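卓上アームに布の扱いを教えるときのこつ

暮らしと作業台のメモ　台所・洗濯まわりの自動化
書いた人：ノエミ・ガッリ（Noemi Galli）

ふきんやナプキンをつまんで広げ、折って重ねる。人なら話しながらでもできる作業ですが、卓上のロボットアームに覚えさせようとすると、教える側の手つきがそのまま結果に出ます。このページには、アームを手で持って動かす方法と、離れたところから操作器で動かす方法の両方について、うちの作業台で続けているやり方をまとめました。アームの組み立てや配線、学習用のソフトの設定は扱いません。動くアームがあり、動きを記録できるところまで準備ができている人向けです。

使っているのはカッタネオの卓上アームで、手首のところに小さなカメラが付いています。操作器はロンウッドのものを中古で手に入れました。機種が違っても、指が二本で向かい合わせに閉じる形なら、たいていのことは同じように使えるはずです。

始める前の片付け

まず作業台の上を空けます。布が触れそうな範囲には何も置かないこと。ねじ回し、結束バンドの切れ端、コップ、予備の指先などは、布を引いたときに一緒に引きずられます。置き場所に困るものは台の下か、手首カメラに入らない側の棚に移してください。

台が拭ける素材なら、固く絞った布で拭いてから乾拭きします。油分が残っていると布の滑りが変わります。料理に使う台を兼ねている場合は、食事の支度のあとにそのまま始めず、拭いてから少し時間を置いたほうがよいです。

アームの土台の締め付けも毎回確認します。クランプは何度か動かすうちに緩むことがあり、土台がずれると、前の日に記録した動きと位置が合わなくなります。台に細いマスキングテープで土台の角の印を付けておくと、ずれたときに見てすぐわかります。印は土台の外側に付けます。下に敷くとがたつきの原因になります。

ケーブルは肘の関節のところで余裕を持たせ、手首の近くでは余らせないようにします。余ったケーブルが垂れて布に触ると、布の端がわずかに動きます。操作している人はそれに気付かないまま手を直してしまい、記録には理由のわからない動きが残ります。

布の選び方

最初の一枚は、何度か洗った綿のふきんが扱いやすいです。新品は糊が残っていて、折り目のところだけ板のように立ちます。立っているうちは簡単につまめますが、洗ったあとの同じふきんでは通用しません。教えるための布は、実際に使う布と同じ程度にくたびれたものにします。

厚手のタオルは指の間に収まりにくく、つまんだつもりでも表のパイルだけを引っかけていることがあります。薄いガーゼは逆に、下の層まで一緒につまみます。どちらも慣れてからで十分です。

色については迷う人が多いと思います。台と布の色が違えばカメラには見分けやすく、教え始めには向いています。ただ、家にあるふきんが白ばかりなら、白い台に白い布という組み合わせも早めに混ぜておいてください。縁の見え方がまったく違うので、色付きの布だけで進めると、あとからやり直す分が増えます。

布は使う前に軽く振って、前の回の折り癖を取ります。アイロンはかけません。洗濯かごから出てきた布にアイロンがかかっていることはまずないからです。

照明

窓の光だけで記録すると、午前と夕方で布の見え方が変わります。カーテンを閉め、台の斜め上から明かりを当てるのが基本です。うちで使っているのは3000円のクリップ式のライトで、首が曲がるものなら何でもかまいません。

真上からの光は布のしわを消してしまいます。斜めから当てると、しわの片側に薄い影ができ、布の盛り上がりがカメラにも操作する人にもわかりやすくなります。影が強すぎると感じたら、ライトの前にトレーシングペーパーを一枚垂らします。熱くなる電球では絶対にしないでください。LEDでも、紙はライトから離して吊ります。

光の向きは記録の途中で変えないでください。変えたいときは、そこで一区切りにして、別の組として記録します。

手で持って動かす場合

アームの力を抜いた状態にして、手首の後ろを持ち、指先を目的の場所まで連れていきます。動きの細かいところを体で覚えられるので、最初はこちらをすすめます。

持つ位置は、手首の関節の少し手前です。指そのものを持つと、閉じる動きのじゃまになり、こちらの手もカメラに入ります。肘を支えたくなりますが、支える手はできるだけ下から、カメラの視野の外を通します。立って行うより、椅子に座って肘を台の縁に付けたほうが手が震えません。

動かす速さは、自分で遅いと感じるくらいで一定に保ちます。布に近づくときだけ急に遅くする人がいますが、手前から少しずつ落としてください。急に速さが変わる動きは、再生したときに引っかかったような動きになります。

力を抜いたアームは、手を離すと落ちます。布の上に落ちるだけならよいのですが、台の縁に指先をぶつけると、指先の部品がずれます。休むときは、必ず決めた待機位置に戻してから手を離します。

縁に指先を入れる

布をつまむ作業でいちばん時間がかかるのは、閉じるところではなく、閉じる前の位置決めです。両方の指を同時に縁に寄せようとすると、布が押されて逃げます。片方の指先を先に縁に付けて止め、もう片方をあとから寄せるつもりで動かしてください。
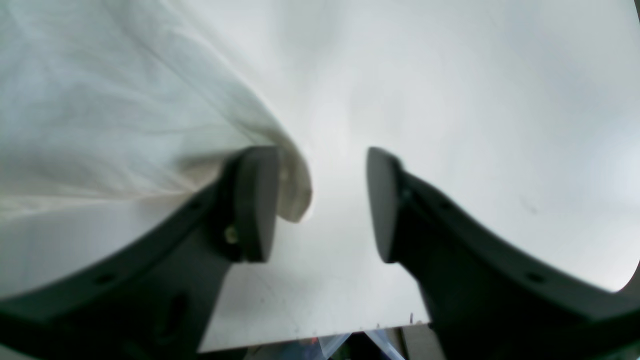 左の指先の上に布の縁がかぶさり、右の指先とは間が開いている。

布が指先に回り込んでいるときは、そのまま閉じてよい場合と、いったん引いたほうがよい場合があります。見分け方は単純で、縁の布が両方の指の間に入っているかどうかです。外側に回っているだけなら、閉じても空をつかみます。その状態から無理に横へ押すと、布が指の付け根のほうまで巻き込まれ、外すのに手間がかかります。少し引いて縁を指先から外し、もう一度入れ直します。

入れ直す動きも記録に残しておきます。うまくいった回だけを集めると、アームは縁を外したときにどうすればよいかを知らないままになります。ただし、入れ直しは落ち着いて一度で済ませること。あわてて小刻みに突くような動きが混ざった回は消します。

指先の部品を留めているねじは、布の糸を引っかけることがあります。頭が出ていないか、爪の先でなぞって確かめてください。引っかかりがあれば締め直し、それでも気になるなら部品の角に細かい紙やすりを当てます。ねじの頭をテープで覆う方法も試しましたが、テープの端に糸くずが付いて、かえって掃除が増えました。

離れて操作する場合

操作器で動かすときは、目で見て合わせるところが増えます。アームの横に立ってじかに布を見るか、手首カメラの画面だけを見るか、先に決めてください。両方を見比べながら動かすと、目を移すたびに手が止まります。

うちでは、慣れるまでは横に立って見る、慣れたら画面だけにする、という順で進めています。画面だけで操作できない動きは、アームのほうでもカメラの絵から判断しにくい動きです。横から見ればわかるのに画面ではわからない、ということが続くなら、操作の腕を疑う前に、近づく角度を変えてみます。少し上から入るだけで縁が見えることもあれば、手首を回して布を斜めに見たほうがよいこともあります。

操作器の感度は低めにします。大きく動かす区間では物足りなくても、縁の近くで行きすぎるよりは扱いやすいです。感度を途中で切り替えられる機種でも、ひと組の記録の中では切り替えません。

遅れについても一言。手を動かしてからアームが動くまでに少し間がある場合、先へ先へと手を進めたくなります。そうすると行きすぎて戻る動きが増えます。一つ動かして、アームが追いつくのを見てから次へ進みます。無線よりも有線でつないだほうが、この間は安定しました。

画面で縁を見失わないために

縁を探すときは、布の真ん中から外へ向かって見ていくより、何もない台のほうから布に向かって近づくほうが楽です。しわの稜線は縁とよく似ていて、画面の中では区別が付かないことがあります。三つ巻きに縫ってある辺なら縫い目が縁と平行に走っているので、それを目印にします。 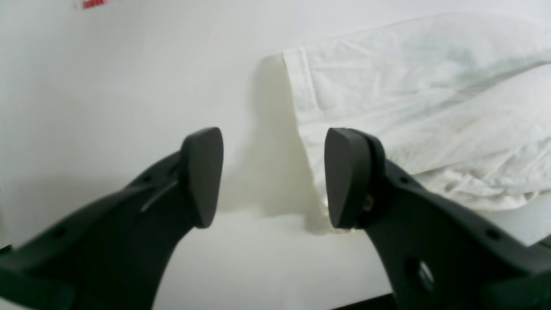

白い布を白い台で扱うときは、縁の線そのものに頼らず、縁のそばにできる影も使います。影は台の上で思ったより見分けやすく、布の色と台の色がほとんど同じでも、影の色合いだけは違って見えることが多いです。うちの明かりだと、縁のすぐ左にベージュがかった影が落ち、下へ行くほど幅が広くなります。開いた指先の間にその影と縁の下のほうが入っていて、右の指先は縁の手前、左の指先は布のない側にあるので、向きとしてはこのまま寄せていけます。縁がほぼまっすぐ縦に見えているあいだは、手首をひねる必要もありません。裾のほうで縁が外へ少し開いているところは避け、まっすぐな部分を狙います。

閉じる前に止める時間を作ってください。心の中でひと呼吸おく程度で足ります。動きながら閉じると、どの位置で閉じたのかが記録の上であいまいになります。止まってから閉じ、閉じてからまたひと呼吸おき、それから持ち上げます。この区切りを付けるようにしてから、あとで記録を見直す作業もずいぶん楽になりました。

閉じる強さ

布をつまむだけなら、強く閉じる必要はありません。閉じる力を調整できるなら、持ち上げても落ちない程度から始めて、少しだけ強くしたところで決めます。強すぎると指先の部品がたわみ、布をつまむ位置が奥へずれていきます。

薄い布でつまめたかどうかがわかりにくいときは、ほんの少し持ち上げて、布全体が付いてくるかを見ます。いきなり高く上げないこと。つまみ損ねた布が途中で落ちると、最初の形が崩れてしまい、その回はそこで終わりになります。

指先にゴムを貼る場合は、左右に同じものを貼ります。片側だけ新しいと、離すときに布が新しいほうへ付いて残ります。ゴムは消耗品と考えて、表面が光ってきたら両側とも替えます。

持ち上げと移動

持ち上げる向きは真上ではなく、布の反対側へ少し倒すようにします。縁がめくれて、下の層と離れやすくなります。二枚重なった布の上だけを取りたいときは、とくにこの倒し方が効きます。

高さは布の大きさで決まります。垂れた布の裾が台をこする程度なら問題ありません。裾まで完全に浮かせると、布が揺れて、下ろす位置が毎回変わります。揺れが気になるときは速さを落とすか、裾を台に付けたまま引くように動かします。

折るときは、つまんだ縁を反対側の縁の少し手前に下ろします。ぴったり合わせようとして行きすぎると、下の布を押して全体が動きます。手前に下ろして、そのまま前へ滑らせて合わせるほうがきれいに仕上がります。離すときは指を開いてからまっすぐ後ろへ抜きます。開きながら上げると、折った縁が一緒に持ち上がります。

布の置き方を変える

同じ置き方ばかりで記録すると、少しずれただけで手が出なくなります。うちでは布の置き方を次の4通りに分けて、順に回しています。

平らに広げて、縁がアームに対してまっすぐ
平らに広げて、斜め
片側だけ寄せて、しわを作る
軽く丸めて落とす

丸めて落としたものは難しいので、最初の組には入れません。広げた状態のものが安定してつまめるようになってから足します。しわを作るときは、手で細かく整えすぎないでください。人が作ったしわはきれいに並びすぎます。布の端を持って台の上に放るほうが、洗濯のあとの形に近くなります。

ひと組は26回としています。この数に決まりはなく、うちの場合は集中が続くのがそのくらいだというだけです。終わりのほうで手が雑になってきたと感じたら、途中でもやめます。疲れているときの記録は、あとで見直して消すことになりがちです。

二人で進めると楽になる作業

操作する人と布を置き直す人を分けると、進み方が変わります。置き直す人は、操作する人に置き方を相談しないで置いてください。操作する人はどうしても、自分が取りやすい形に置こうとします。プルクブリッジの作業場でこの分担を始めてから、私が一人で記録していた布の置き方がかなり偏っていたことに気付きました。

置き直す人は、手がカメラに入らなくなってから合図をします。合図は声でも何でもよいのですが、操作する人が先に動き始めないように、必ず置く側から出します。途中で布が台から落ちそうになっても、記録中は手を出しません。その回を止めてから直します。

左利きの人と右利きの人で交代すると、近づき方に違いが出ます。揃える必要はありませんが、誰が操作した回かは記録に書いておくと便利です。

記録の名前と見直し

記録の名前は、布の種類、置き方、操作した人の順に付けています。うまくいったかどうかは名前に入れません。あとで見直したときに判断が変わることがあり、そのたびに名前を直すのは面倒です。成否は別の表に書きます。

見直しはその日のうちに行います。日が変わると、なぜそこで手を止めたのか思い出せません。見るのは、つまむ前後と離す前後だけで十分です。途中の移動は早送りで確認し、手や袖が入っていないかを見ます。

消すのは、操作の誤りがはっきりしている回、布以外のものが動いた回、カメラが曇っていた回です。時間がかかっただけの回は残します。迷う回は「保留」と書いておき、次の組を記録したあとでまとめて見直します。

手入れ

布を扱うと糸くずが出ます。指の付け根の溝と、ねじ穴のまわりにたまりやすいので、ひと組終わるごとに乾いた歯ブラシで払います。エアダスターは糸くずを関節の中へ押し込むことがあるので、外側だけにします。

手首カメラのレンズは、眼鏡用の布で軽く拭きます。台所の近くで使っていると薄い油の膜が付きます。画面全体が白っぽくなったら、照明をいじる前にレンズを拭いてください。

指先の部品は、左右の高さが揃っているかをときどき見ます。軽く閉じて、隙間に紙を一枚はさみ、上と下で同じように引っかかるかを確かめるのが早いです。片側だけ緩いときは、ねじを緩めて合わせ直します。合わせ直した日は表に書いておきます。前後で動きが変わったとき、原因を探す手がかりになります。

教えるのに使った布は、食器用には戻しません。指先のゴムの粉が付いていることがあるので、洗って雑巾にします。

よくあるつまずき

布が毎回同じ方向へ逃げる
指先が台に近すぎて、布の下の面を押しています。少し上げるか、近づく角度を浅くします。台が傾いていないかも確認してください。

つまんだのに途中で抜ける
縁の端だけをつまんでいます。もう少し奥まで入れてから閉じます。縫い代のある布なら、縫い目が指先に隠れるくらいまで入れると抜けにくくなります。

離したあとに布が付いてくる
乾燥した季節の静電気か、ゴムの粘りです。静電気なら、布を軽く湿らせた手で一度なでてから使います。ゴムなら替えどきです。

再生すると指先が縁の手前で止まる
土台のずれを最初に疑います。テープの印と合っているかを見てください。合っているなら、記録のときに縁の手前で長く止まる癖がないか、見直しの映像で確かめます。

再生中に手を出してしまう
気持ちはわかりますが、止めるボタンを先に押してください。ボタンは利き手の届くところに置き、操作器を持ったままでも押せる位置にします。子どもや猫が出入りする部屋では、記録も再生もしないほうがよいです。

追記（3月）
ブリラダムの家のほうでも同じ台を用意しました。こちらは窓が大きく、カーテンを閉めても昼間は台の右側が明るくなります。いまは記録を夕方以降に寄せています。遮光カーテンに替えたら、昼の記録と見比べた結果をこのページに足します。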